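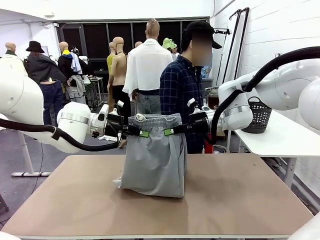
Where people can stand while both arms are live
Posted in: Cell rules and good practice

okoth_b
We're rewriting the house rules for our two-arm garment cell before December and I'm stuck on rule 5. Right now it says nobody goes behind the table while the arms are enabled. Everyone ignores it, me included, since that's where you walk to get more clothes. Do I enforce it or change it?

Rehema M
Change it! A rule the whole shop breaks teaches new people that the other rules are optional too. At Mestine we taped a line on the floor past full reach of each arm, and you can stand behind it whenever you like. Cross it and somebody has to be on the stop button.

colmhayes
Disagree. Tape moves, tables move, and then your line is fiction. Enabled means stay out, period. Walking around to disable takes what, 10 seconds?

okoth_b
10 seconds, 90 times a shift, Colm. I did it properly one Sunday and wanted to cry.

D.Owino
Siding with Rehema, but re-measure the line every time the table gets shifted, and write the date on the tape. Also (pet peeve) put cables in the rules. Ours run along the outside of the arms and the slack swings wider than the arm does. Our first line ignored that and I got slapped on the ear.

colmhayes
OK the cable thing is fair. I'd still want a speed cap any time a person is back there.

Rehema M
Sure, we have one. Also no loose sleeves or lanyards near the grippers. If it can hold a waistband it can hold your hoodie string.

erick_sh
What about clips and straps on the grippers? Ours get checked at shift start and that's it.

D.Owino
Start of shift and after every snag. I'd log the snags too.

okoth_b
Going with tape, dates, a speed cap and a cable margin. Will post the draft once Hegde has read it. Colm, you can yell at it then.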